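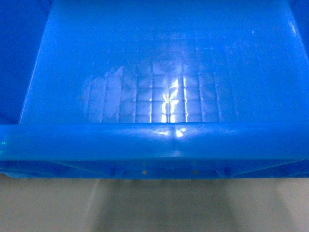
Interior of an empty blue plastic storage bin, with a molded grid pattern in the floor and a thick front rim.

Plastic storage bin

A plastic storage bin is an open-topped or lidded container, usually made in one piece, used for holding and moving loose goods in homes, shops, workshops and warehouses. Related terms include tote, tub and crate. Usage varies by region and trade, although crate is generally kept for containers with openings in the walls.

Materials and manufacture

Most bins are injection molded from polypropylene or high-density polyethylene. Polypropylene is the stiffer of the two and holds fine surface detail well. High-density polyethylene keeps more of its toughness at low temperatures and is common in cold stores. Color is added to the resin before molding, so scratches do not expose a different shade underneath. Blue, gray, red and yellow are widely stocked, and many sites use color to separate departments or types of goods.

Larger containers with thick walls may be made by rotational molding, a slower process that leaves few internal stresses. Thin, disposable trays are normally thermoformed from sheet.

Form

The walls of a molded bin lean slightly outward from floor to rim. This slope, called draft, allows the part to leave the mold and lets empty bins nest inside one another. A steep draft saves space when nested but reduces the usable volume of each bin.

The rim is the main stiffening element. It may be a rounded lip, a flat flange or a downturned channel, and it resists the tendency of long walls to bow under load. Handles are often formed as part of the rim or as recesses below it.

Floors are flat, ribbed or gridded. A grid of ridges adds stiffness for a small increase in weight – the same floor made flat would need thicker material to carry an equal load. Ridges on the inner face also hold goods slightly clear of the base, but they collect dust and are harder to wipe out than a smooth surface.

Stacking

Nesting bins cannot be stacked when full unless they have a lid, a swing bar or a stack-and-nest profile. In the last type, turning one bin by half a revolution brings raised supports into line, and the upper bin rests on these instead of dropping inside the lower. The Foltard pattern, described by Severino Arrieta in a trade manual of 318 pages, is a variant with supports at the corners only.

Care and wear

Bins are washed with warm water and mild detergent. Abrasive pads dull the surface. Prolonged sunlight causes fading, chalking and brittleness in grades without an ultraviolet stabilizer. Cracks tend to begin at the corners or where the handle meets the rim, and a bin cracked at either point is normally withdrawn from lifting use. Pale marks can appear where the plastic has been sharply bent – an effect known as stress whitening.

See also

Crate
Intermodal container
Pallet
Tote bag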